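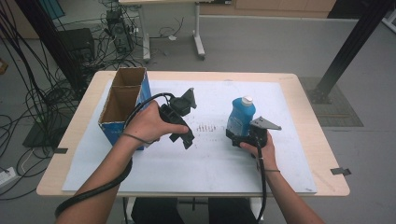 August 2025, and the planner still believes the table is two centimeters lower than it is. I have shown it the evidence. It remains unmoved.

Spent the morning on the time sync. The left gripper's stream and the right gripper's stream have been drifting apart ever since I merged Stellan's logging branch, and by the end of a long recording they're 86 ms out. Doesn't sound like much. But in that gap one hand has let go of the bottle and the other hasn't heard the news, so the policy learns a sort of hopeful toss. Hongjun watched a replay in the viewer and asked if we were training a juggler.

The cause was mine, naturally. I'd stamped the left side when a message arrived and the right side when it was sent, in two files written a week apart by a man who apparently never met himself. Fixed it in four lines, then spent two hours writing the test that would have caught it. The test failed. Fixed the test. Lunch.

Wenche says the resampler should run at 100 Hz for everything and be done with it. I say it should keep the native rates and let the loader sort it out. We had this same argument in February, with the sides reversed, and neither of us brought that up.

Did a batch of bottle episodes by hand in the afternoon. Sit, grippers on, pick up, put down, repeat until you begin to think of your own thumbs as peripherals. I do like that part more than I let on. After a week of staring at plots it's restful to move a thing and have it move. My wrists disagree. So does Clustia, our episode checker, which rejected nine in a row for "excessive idle time." I was thinking, you miserable script. Lowered the speed threshold, reran, and it took seven of the nine. The other two really were me looking out the window.

Opened the pose estimates afterward and there was the two-centimeter business again. Every bottle is set down inside the tabletop, neatly, like a fence post. Ragnvald suspects the hand-eye calibration. Jonatan suspects Ragnvald. I've been poking at the frame tree and I think somebody's tool offset gets applied twice, once in the driver and again in the exporter, which would explain why it looks fine live and goes bad on disk. Printed both transforms next to each other and ran out of brain before I ran out of decimals.

Grorley retrained overnight on the 500 old episodes, before any of today's fixes. Success rate the same as last week. So either the timing never mattered, or it matters exactly as much as something else I broke meanwhile. I wrote both in the notes and let Wenche choose.

Tomorrow:
- grep for every place the tool offset gets touched, exporter first
- re-export 200 episodes with the new stamps, and compare before deleting anything (see: last time)
- give Stellan his branch back with an apology in the commit message
- ask Jonatan if the Ekström config is still used by any living person

Home at eight. Picked up a glass at dinner and caught myself holding it still for a second afterward so the segmenter could find the end of the grasp.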